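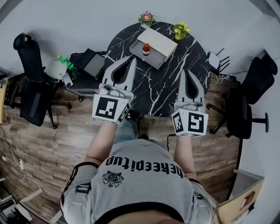 Figure 4. Drawer task at the round table, head view. The drawer of the white box is open and the small bottle with the red cap stands inside it. The operator holds one gripper in each hand.

4.2 Drawer task

The drawer task was selected from the Lulel list of household chores, where it is described in one line: open the drawer, take out the bottle, close the drawer. A person does it without thinking. For a learned policy it contains several separate difficulties, and we wanted to know which of them still stops a machine from doing such a chore in an ordinary room.

We collected 207 demonstrations with hand-held grippers. Two operators shared the work, and both practiced for one afternoon before any recording was kept. They were told to work at a comfortable speed and to use either hand for the drawer. We did not ask them to repeat a demonstration when the grasp was clumsy, provided that the bottle came out standing and the drawer was closed at the end. In an earlier study, Villalobos and Nair removed all such clumsy cases, and their policy became faster but could not recover after a first miss. We preferred to keep them.

The start position of the box was changed between demonstrations. The box was always placed so that the drawer could be pulled toward the operator, and the objects standing on the far side of the table were moved from time to time. Both the Grotlow policy and the Gounder baseline were trained on the same demonstrations. The baseline receives the images of one wrist camera only, while Grotlow receives the head view and both wrist views.

4.3 What the wrist camera can see
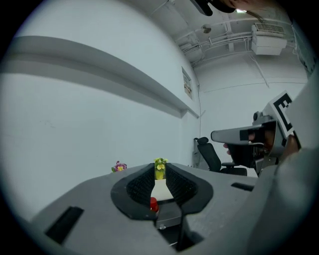 Occlusion by the fingers is the most frequent cause of error in our trials, and it comes exactly at the moment when the policy most needs to see. From far away the target is visible, but the fingers are not yet near enough to be useful. From close range the opposite holds. A small red object low in the gap between the pads is already partly hidden by them, and even for a human viewer it is difficult to say if it is a cap or a small cup. The flowers on the far side of the table, in contrast, remain easy to see over the gripper. We suspect that the policy learned to trust such far objects too much. When the flowers were moved and the box was not, the baseline reached to the wrong side more often than Grotlow did.

A second point concerns the contact itself. The wrist camera gives little information about force, and the policy must judge from the image if the drawer is moving or if the fingers are sliding on its front. The operators solved this by feeling. In the demonstrations they often stopped for a very short time after the first contact, and then pulled. Grotlow reproduces the stop, but it does not seem to use it for anything. In some trials it stopped, did not have a good hold, and pulled in the air.

4.4 Results and remaining problems

Each policy was tested in 50 trials on the same set of box positions. Grotlow completed the full task in 27 of them. The Gounder baseline opened the drawer in many trials but rarely took out the bottle, and we count these trials as failures. We do not give partial credit in this section, for the reason that a half-opened drawer is of no help to the person who wants the bottle.

The failures of Grotlow fall mainly in the second step. After the drawer is open, the fingers must go down between its walls, and the free space on each side of the bottle is small. The policy usually found the right place but came down with a small rotation, so that one finger touched the wall of the drawer. The operators made the same mistake at the beginning of their practice. They corrected it by lifting and turning the wrist, 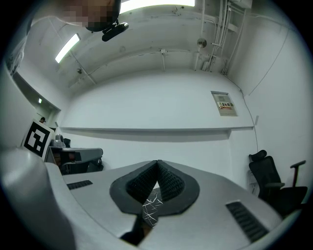
and this correction is present in the demonstrations, but only in a small part of them. Ebihara has suggested that recoveries should be recorded on purpose, starting from a bad position. Won considers this risky, as the policy may then learn to enter the bad position as well. Our data cannot decide between the two opinions.

Closing the drawer was the easiest step. Once the bottle was out, both policies pushed the drawer shut from almost any position, and the exact place of contact was not important.

We therefore cannot claim that the chore is solved. At Trarkedura, where the policy was later shown to people who handle small stock by hand, the first question was how long one attempt takes, and the second was who picks up the bottle after it falls. Speed is treated in Section 5. For the second question we have at present only the operator, and all resets reported in this paper were done by hand.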